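Visit to Rollside: what a two-arm kitchen cell would cost us

Agnes Lindholm and I drove over to Rollside in August to look at the cell they want to sell us for the staff canteen. We have 2,000 set aside for a deposit this year, and Helletti, who run the canteen, asked for a written account before any of it is spent.

Roald Sjöberg met us at the door and took us straight to the test bench. The task was buns: an electric steamer, a plate, and an arm at either side of the table. We had asked for kitchen work because that is what we would be paying for.
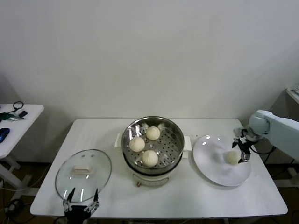 What is in the quote

The deposit is 1,651 and covers a place in the build schedule and one site survey. Grippers are listed apart from the arms, so a spare pair has to be budgeted from the start. Roald put that at 2,347, with the cables included. Agnes asked about the table and stands. The stands are in the price and the table is not.

Floor space worried me more than the money. Our serving room is narrow, and a stand beside the table takes up room we now use for trays.

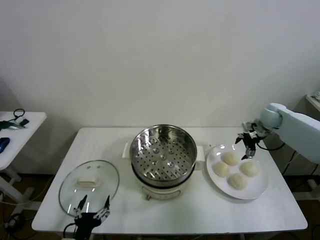
Delivery is 20 weeks from the deposit. Training is two days at our site, for up to four people, and further days are billed separately. Software updates are free in the first year. After that there is a yearly fee, and Roald could not give us the figure. He has promised it in writing.

We also asked about cleaning. Rollside leaves the choice of cleaning products to the buyer, so Indrek Luik will check this against our kitchen rules.
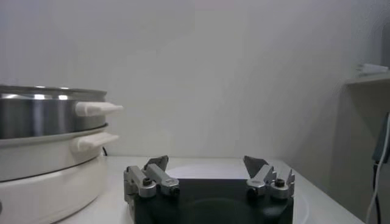

Gripper at the bench, with the steamer to the left and the plate behind.

Sverre Sandberg wants a second quote from Trimivix before we sign. I agree, and have asked them for a visit date. The Rollside price holds for 60 days.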